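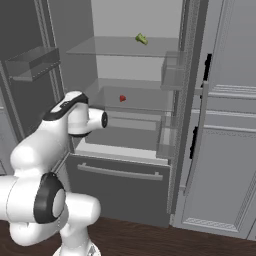
Fridge task in the simulator, arm at the lower bin with the red item.

Suction cup or two-finger gripper for a simulated fridge task?

Posted by Despina Michailidis, November 2023

I'm comparing two end effectors on the same white arm in simulation. The job is to take small food items out of an open refrigerator. There is a green item up on the glass shelf and a red one in the clear bin under it. Both doors are open and both have bins on them, so there is less room to swing the arm than you would think from the size of the fridge.

The two grippers are the Kelov two-finger model and an Andimard suction cup. I import each one as a separate model and keep everything else the same: same base position, same controller, same start pose. I ran 746 trials in total and split them evenly. The two-finger gripper finished 59 percent of its trials and the suction cup finished 56 percent. I don't know if that difference means anything.

Most of the failures I looked at were the wrist or forearm hitting a door bin before the gripper got near the food. I was hoping to learn something about the grippers and I mostly learned about the door. Should I move the base, change the planner, or throw these numbers out and start again?

12 people have this problem - no, wait for the answers before you share | Share

Athina Politis

Don't throw them out, but split them up. Log each trial in two stages. Stage one is whether the arm reached the pre-grasp pose without contact. Stage two is whether the grasp held, and you only count it for trials that passed stage one. Right now your percentages mix the two, and a three-point difference on that many trials is small enough to be chance.

Then look at the length of the tools. If the suction cup and the fingers don't put the contact point at the same distance from the wrist flange, the arm has to take a different posture for each one, and you are comparing postures as well as grippers. Add a spacer to the shorter model until they match. I had this with an Ustach gripper and a homemade cup, and the reach failures came out nearly the same once the lengths were equal.

For the base, try a small grid of positions with the gripper left off and check only for collisions on the way to each item. Pick one spot that works for the shelf and the bin, and keep it for both tools. I would not let the planner choose the base position per trial.

Also check the collision shapes on the door bins. If the importer wrapped each bin in one solid convex hull, the arm will stop against empty space that is supposed to be the inside of the bin. Turn on the collision view before you change anything else.

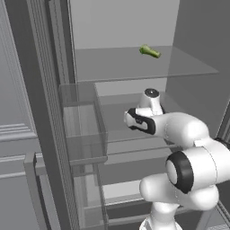

Does the suction cup need its own contact model, or can I just attach the object when the cup touches it?

Attaching on touch is fine for testing reach, but it makes suction look better than it is. At the least, require the cup face to be within 20 degrees of the surface normal, and set a force limit where the object breaks off. On a lumpy item a real cup often won't seal, and a plain attach rule will never show you that.

economou_lab

Just use the two-finger one. Suction on vegetables is a waste of time, we tried it on a real arm and gave up. Also what controller are you running? If it is plain joint position control with high gains it will shove anything it touches.

Despina Michailidis

Thanks to both of you. It is joint position control, and the gains are the ones that came with the arm model, so I will try lowering them. I turned on the collision view and the door bins are indeed solid hulls. I'm going to break them into separate walls and rerun the Kelov set first, then match the tool lengths before I touch the suction set.

Share | 4 comments

Comments

pk_sim: Same trouble with the bins here. Splitting them into thin boxes by hand was quicker than the automatic decomposition.

Athina Politis: Thin boxes are good. Don't make them too thin or fast moves will pass right through at a large time step.

marlow7: Would like to see the new numbers when you have them, with the reach stage listed separately.

Despina Michailidis: Will post them in this thread.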